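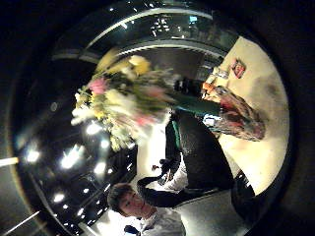
Ticket: hand-held gripper sessions, florist counter, episodes rejected at import
Logged by Arlindo Miranda, Saturday
Status: open (I've been asked to close it, and I'm not going to yet)

We use cookies to remember your ticket filters. Accept / Manage

Reported: the Medlow import drops 13 episodes from the Moura set with "tracking lost". The operator says nothing unusual happened. The vendor's first reply was that the lighting must be poor. I doubt it. There are bright downlights in the ceiling, and the wall by the counter is a light beige.

9:40 am. Re-ran the import with the same settings. Same episodes rejected, so at least it's consistent.

10:15 am. Watched the rejects one by one. The bouquet fills a big part of the view in most of them, and it blurs whenever the gripper moves fast. My guess is the tracker locks onto petals and leaves, then loses the lot on the next swing. People are close by as well, arms and jackets crossing the view. None of that will hold still for a tracker.

11:05 am. Joronier support suggested turning on "dynamic masking". Tried it. It recovered 2 episodes. I played both back and one has the gripper path jumping sideways through the counter, so I'd call that one recovered in name only. Please don't count it in the weekly total.

11:30 am. Asked whether we could loosen the rejection threshold. The answer was yes, "most customers do". That may be so, but a bad path labelled as good is worse for training than a missing one. Left the threshold where it was.

1:20 pm. Test at the Lutberg bench: 10 new episodes with the same gripper and a similar bouquet, swung slowly, everyone else standing back. All imported. Repeated with quick swings and 2 failed. Points to speed and clutter together, though I wouldn't swear to it on a sample that size.

What I'd like done before anyone calls this fixed:

- Operators pause at the start of each episode with the wall in view, then lift the flowers.
- Slow down the handover. It looks silly, but try it.
- Keep the rejected files. Someone deleted the last batch and we had nothing to compare.
- Joronier to explain what the masking does when the held object is also the biggest thing in view. I've asked twice.

Waiting on their reply. Next import is booked for 4 pm.

Contact the data desk | © Medlow | Back to top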